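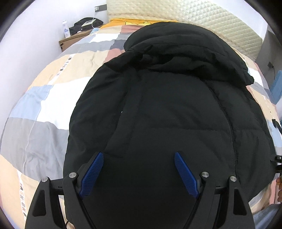

Black quilted jacket with hood and long zipper, laid out on a patchwork duvet.

Winter Outerwear: Sorting, Folding and Storage
Brullolcombe Residence Hall, Household Services Gallery

Each October the Household Services office at Brullolcombe assists residents in preparing their rooms and closets for the cold season. Heavy coats come out of storage, summer bedding goes in, and items no longer needed are collected for the Prolville clothing exchange. This gallery accompanies the printed guide available at the front desk and concerns the handling of padded jackets, which take up more closet space than any other garment residents bring with them.

The bed is the recommended surface for folding. Desks in the standard rooms are too narrow for a full-length coat, and the floor should be avoided. Residents are asked to make the bed first and to smooth the cover, so that the jacket can be turned without catching on loose sheets. Pockets should be emptied before folding begins. Keys, transit cards and lip balm are the items most often handed in at the laundry room.

Preparing the jacket
Close the zipper to the top and fasten any snaps. Check the surface for lint and loose threads, which show readily on black fabric, and remove them with a dry cloth or a clothes brush. Adhesive rollers are not advised on older shells. Spread the hood before deciding how it will lie; a hood left crumpled for several months will hold its creases well into the following winter.

Folding the body
Bring the sleeves in along the sides and keep the quilting seams as straight as the padding allows. Press the air out with the flat of the hand, working from the hem toward the collar. The upper section may be turned over on itself in a broad, soft fold. Padded garments should never be forced into a tight bundle for long-term storage, as the filling recovers slowly and may gather at one end of each panel.

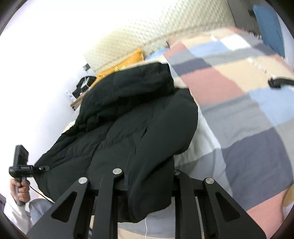
Jackets that are to be worn within the week may simply be hung. Wide hangers are provided in the hall closets, and residents should return them at the end of term. For longer storage, each resident may request one Bech cotton bag from the linen room. The bags are washed between uses and should be returned unmarked; a paper tag is supplied for the name and room number.

Storage shelves
The linen room has 162 numbered shelf spaces. A space holds one folded coat and one blanket, or two folded coats of medium weight. Damp items cannot be accepted. A jacket that has been washed should be dried completely, with the panels shaken out by hand, before it is brought down. Zarkell drying racks may be borrowed overnight and are to be returned by 7 a.m.

Clothing exchange
Coats in good condition may be left on the marked rail beside the linen room. The exchange accepts all sizes. Zippers must run freely, and hoods, if detachable, should be attached. Items are sent to Prolville at the end of October.

Guide text prepared by Þórarinn Brynjólfsdóttir, Household Services. Printed copies may be requested at the front desk or from the linen room, extension 1164.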